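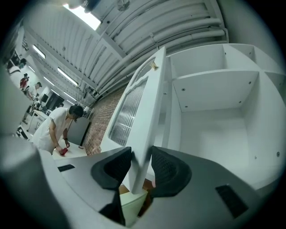
Chapter 9
Doors, Drawers and Other Things That Swing

By now you have written a planner that can pick up a cup and put it down somewhere else, and I hope you are pleased with it, because it was hard work and you deserve to be! A cup, though, is a very forgiving thing. Once the fingers have closed on it, it goes wherever the hand goes. A cabinet door has opinions of its own. It is fixed along one side, it will only travel along an arc, and if your software asks it to travel along a straight line then something has to give (usually the grip, now and then the hinge).

With the long edge of a white door held between two soft finger pads, the planner has to answer a question that never came up in Chapter 8: where is the hinge? The camera on the gripper sees a good deal of the door at this range, the slats of the vent and the little beige fitting near the top corner included, but a hinge is often hidden from it altogether. We shall have to work it out from the way the door moves.

The method we build in this chapter is the one Teresa Phelan and Rozália Veres wrote for the Drudholm planner, and I have kept their names for things wherever I could. It begins with a small, gentle pull, watches the path of the fingertips, and fits a circle to it. The centre of that circle is our first guess at the hinge. Then we pull a little further and guess again.

You will need the Avard recordings from the book's web page. There are 428 of them, all of doors and drawers, and 161 have been set aside for testing, so please leave those alone until section 9.6, however tempting they look.

9.1 A first guess from 15 points

Load any door recording and take the first 15 fingertip positions after the grip closes. Plot them before you do anything else. On a short pull the arc looks very nearly straight, and a very small error in one point can send the fitted centre clean across the room.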